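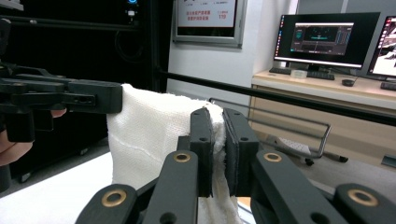 ok long thread on house rules for hand-held gripper work, bc three people asked me this week and I keep typing the same answer. Cloth tasks mostly. Two grippers, two operators or one operator with both hands full. Save it, argue with it, whatever

1/ Pads first. Before anything else. Look at the inner face, run a thumb down the grip layer, any lifting at the corners = swap it. Do not glue it back down "for today." I have seen today last a month

2/ Log the pad change. Date, side, initials. Left and right are seperate entries. Karabo Du Plessis got us doing this at Bollitz and I moaned the whole time and she was right

3/ Fingers stay on the handle. Not on the linkage, not near the pivots, not "just steadying it." A linkage closes in places you aren't looking at. Pinches are small but they hurt and you WILL drop the thing

4/ Rings, bracelets, loose cuffs – off or taped. Long hair back. Same rule for visitors, same rule for the boss

5/ Towels. Ok. Pinch a folded edge, never a single layer if you can help it. Single layer slips, you squeeze harder, now you've got a force habit that has nothing to do with the task

6/ And don't pull against the other gripper to "make it neat." Light tension, fabric just off slack. If the terry loops are stretching you are pulling too hard. Ask me how many hems we lost at Cronin. (don't)

7/ Handoffs: the one receiving says "have it," THEN the one giving lets go. Out loud. Yes even if it's the 200th time. Especially then

8/ If you're working both grippers yourself, say it anyway or at least pause a beat. Müzeyyen Polat counts it under her breath and her handoffs are the cleanest I've reviewed

9/ Stop rule. Anyone in the room can say stop, nobody has to say why, and the run ends there. No finishing the fold. No "one sec." Write up the reason after

10/ Breaks. We do 40 minutes on, then a real break, gripper down on the table. Wrists go before attention does and you won't notice until evening. Someone replied last time that this is too soft. ok. enjoy your wrists

11/ Bad runs get KEPT and marked. Drops, slips, missed pinches. Do not delete them to make the day look good. We had 728 runs in one February batch and the marked failures were the part the Grindell people read first

12/ But mark them the same way!! We use 2 tags only. "slip" if the cloth left the pads by itself, "release" if the operator opened by mistake. Used to have eleven tags. Eleven. Every operator had a favorite

13/ Not sure which one it was? Write "unsure" in the notes and pick neither. Pao-chu Cheung goes through the unsures at the end of the day with whoever did the run. Takes less time than you'd think

14/ Screens. Turn privacy stuff off before you start – mail, chat, anything with a customer name on it. If a camera is running, assume it sees your monitor. Same for badges and the whiteboard

15/ People in the background have to know. Ask before, not after. If somebody says no, wait till they leave or move the table. That one isn't a guideline, it's a hard no from me

16/ Emergency notices stay readable and the route to the door stays clear. Nothing leaned up against the wall there, no cables across the floor, no towel bin "parked for a minute"

17/ Chairs pushed in. Sounds like school. Step back with both hands on a gripper and find a caster with your heel, then tell me it sounds like school

18/ Laundry rule, since it always comes up. Fresh cloth goes through the wash before it's used, new towels shed fluff and it packs into the pads. No softener. Theresia Ammann at Bastex told me that one and my slip numbers changed the same week

19/ Wipe the pads at every break. Dry cloth. No solvent unless the pad maker says so in writing

20/ Edit bc Kevin Ó Súilleabháin is already in my replies: yes, the printed sheet by the table overrides this thread. If your site sheet says something stricter, do the stricter thing

21/ Missing from this: anything on gloves. Still can't get two people to agree on them. If your shop has a written glove rule that poeple follow, send it over, my DMs are open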